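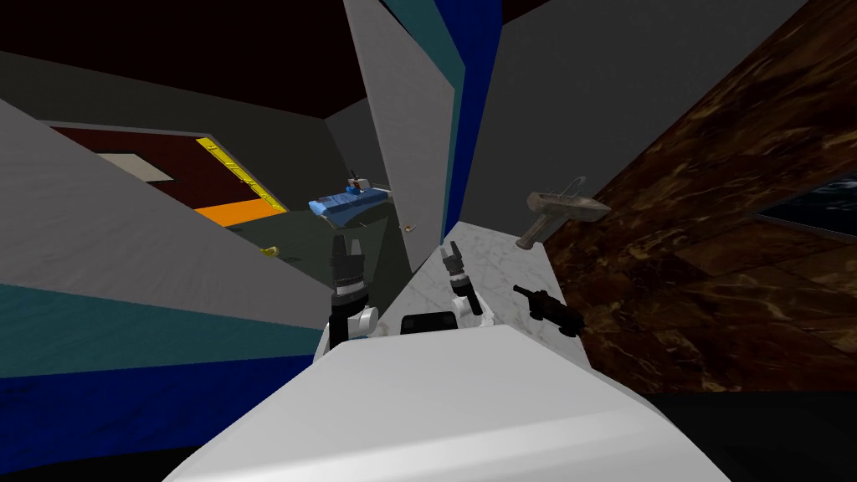
Can a robot do the chores in a home or a repair shop yet?

A few of them, under supervision, and more slowly than a person would. Picking up a single known object and setting it down in a known place is within reach of current machines. Tidying a whole room that the machine has not met before is not, and we advise our clients to plan accordingly.

About Prorkis

Prorkis is an independent testing office based in Atcombe, with a second site in Endale. We assess whether automated arms and mobile machines are ready for ordinary work in homes, small workshops and care settings. We do not build or sell robots, and we accept no commission from those who do.

Our staff of 9 includes engineers, a former shop foreman and two occupational therapists. Each assessment is read by at least one person who has done the chore for a living.

How We Work

Every chore is first tried in simulation. A simulated room may be rearranged at no cost, and a dropped tool harms no one. Grippers are tested on reaching, approach and hold before any physical trial is approved. 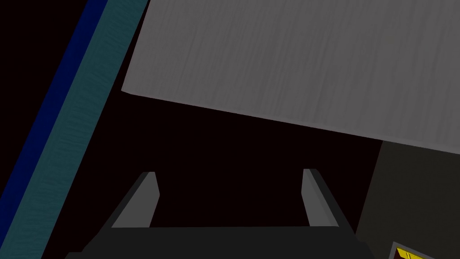
Simulation has limits, and our reports state them. Friction, soft materials and worn hinges are difficult to model well. A machine that passes in software must therefore repeat the same chore 30 times at our Endale site before we record a result. Attempts that required human help are listed separately and are never counted as successes.

The Nullow List

Our findings are kept in the Nullow List, a public record of household and shop-floor chores. The list covers 109 chores and is revised each March. Entries are placed under one of the following headings:

Ready for supervised use

Ready in simulation only
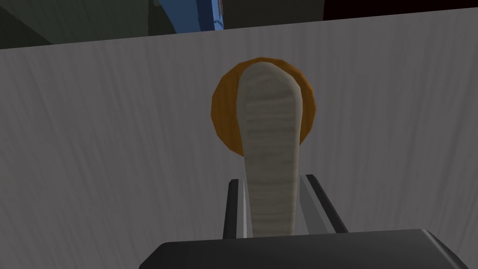
Not ready

Most entries remain under the last two headings. Folding laundry, clearing a cluttered bench and sorting mixed hardware continue to give poor results. A chore may be moved back to a lower heading when a later trial fails to support the earlier finding.

Requests for Assessment

Manufacturers, housing providers and workshop owners may request an assessment in writing. Please describe the chore, the space in which it is done and the machine under consideration. Requests should be addressed to Prorkis, Suite 1502, Atcombe.

Page last reviewed January 19, 2019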